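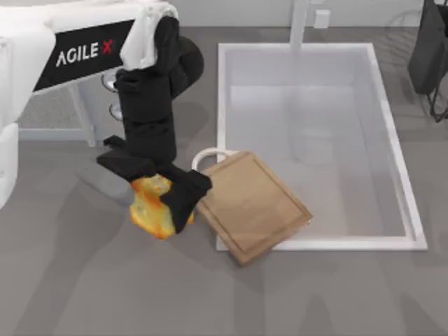
Start Tests Rezepte Küche Über mich Kontakt

Oktober, von Niloufar Babaei

Teigausrollmatte „Rumance" von Nandura: zwei Monate im Dauereinsatz

Eigentlich wollte ich ja keine Silikonmatte mehr kaufen. Meine alte hat sich nach jedem Spülgang gewellt, und beim Plätzchenteig ist sie mir ständig über die Arbeitsplatte gewandert. Dann hat mir Golnar Daneshvar so lange von ihrer vorgeschwärmt, bis ich doch bestellt habe (ja, ich bin da leicht zu überreden!).

Die Rumance ist 70 cm breit, das war für mich das Hauptargument. Ein ganzes Blech Käsecracker lässt sich darauf in einem Rutsch ausrollen, ohne dass der Teig über den Rand quillt. Sie liegt wirklich fest, auch wenn ich mich mit dem ganzen Gewicht aufs Nudelholz stütze. Die aufgedruckten Linien sind gut lesbar, nur die Kreise für Tortenböden finde ich etwas blass.

Bei den Crackern nehme ich viel Butter und alten Gouda, der Teig klebt also ordentlich. Gekühlt ging er problemlos ab, bei Zimmertemperatur musste ich mit der Teigkarte nachhelfen. Ausgerollt habe ich auf zwei Millimeter, danach mit dem Rädchen geschnitten – aber bitte ein Plastikrädchen, das aus Metall hat bei mir gleich eine Kerbe hinterlassen. Ärgerlich! 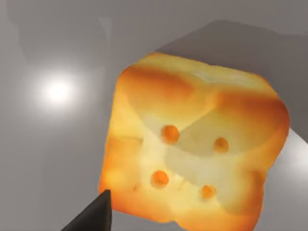

Afshin Ranjbar schreibt dazu, bei ihm nehme die Matte nach Knoblauch- und Käseteig den Geruch an und werde ihn auch in der Spülmaschine nicht los. Stimmt, ein bisschen riecht meine auch. Natronpaste drauf, über Nacht liegen lassen, morgens abspülen, dann geht es wieder.

Zum Verstauen rolle ich sie auf und stecke sie neben die Bleche. Das mitgelieferte Gummiband ist leider schon gerissen, ich nehme jetzt ein Haargummi. Für Hefeteig bleibe ich trotzdem beim Holzbrett, da mag ich das Gefühl unter den Händen einfach lieber.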